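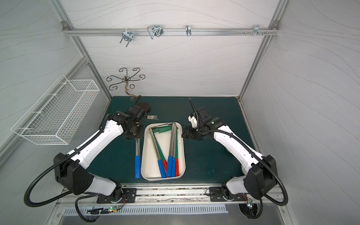
How does a robot learn a job by being shown?

A person guides the robot through the job many times while a computer records what the cameras see and how every joint moves. The computer then searches those recordings for patterns that link the two. Learning this way is called imitation learning.

This page explains how the method works, and what one research group found when it tested the method at the Stamthorpe robotics lab. The project is named Cabrera. Its task was sorting hand tools: taking them out of a tray, setting them down on a mat and putting them back.

Why not just write instructions?

Factory robots often follow fixed instructions. Move here, close the gripper, move there. Fixed instructions work well when every part arrives in exactly the same spot. Tools in a tray do not. They slide, overlap and point in different directions. A programmer would need a separate rule for each arrangement, and there are too many arrangements to list.

Imitation learning replaces the list of rules with recordings. One complete recording of the job, from start to finish, is called a demonstration. The Cabrera group collected 3647 demonstrations. In many of them two arms had to share the work, so the recordings also captured which arm waited while the other one moved.

What is stored in a demonstration?

Each demonstration holds two kinds of data. The first is pictures. The second is joint angles, which are numbers saying how far each joint of the arm is bent. Both are saved 20 times every second, and each picture is matched with the joint angles from the same moment.

A program called a policy is then trained on this data. Given a new picture, the policy predicts the next small movement. It makes the movement, looks at another picture and predicts again.

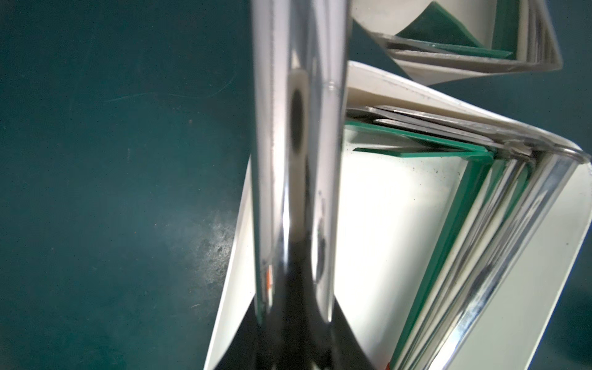
KEY IDEA: CAMERA POSITION

A camera fixed beside or above the table takes in the whole workspace. It can tell the policy where the tray is. A camera at the wrist travels with the gripper and sees a small area at close range, such as the edge of a tray and whatever is lying inside.

Polished metal makes the close view harder to use. A shiny surface behaves like a mirror, and the colours of nearby objects show up in it as stripes and streaks. To a computer, a reflected green edge can look much the same as a real one. A person sorts this out without much effort. A policy has to learn it from examples.

The test

The group trained two versions of the policy. The first used only the fixed camera. The second used the fixed camera and the wrist cameras together. Each version was given 100 attempts at the same task, with the tools rearranged before every attempt.

The version with wrist cameras completed the task more often. Most of its advantage came at one step, the moment of closing the gripper on a tool. The fixed-camera version usually reached the correct area but often closed slightly to one side. On the longer movements between tray and mat there was little difference between the two.

What the result does not show

All of the attempts used one set of tools and one style of tray. The result does not tell us how the policy would behave with other objects. A second group, at Prakport, will repeat the test in September with different lighting, to measure how much reflections matter.

Words to know

Demonstration: one recorded example of a job.
Gripper: the part at the end of a robot arm that holds things.
Joint angle: a number that says how far a joint is bent.
Policy: the program that chooses the robot's next movement.

Try it at home

Put a metal spoon on a coloured sheet of paper. Look at the spoon from across the room, then from a hand's width away. Draw both views, including any colours you can see in the metal. Swap the paper for a different colour and draw the close view again.

Rorncombe Science Pages for Schools. Last updated May 3, 2024.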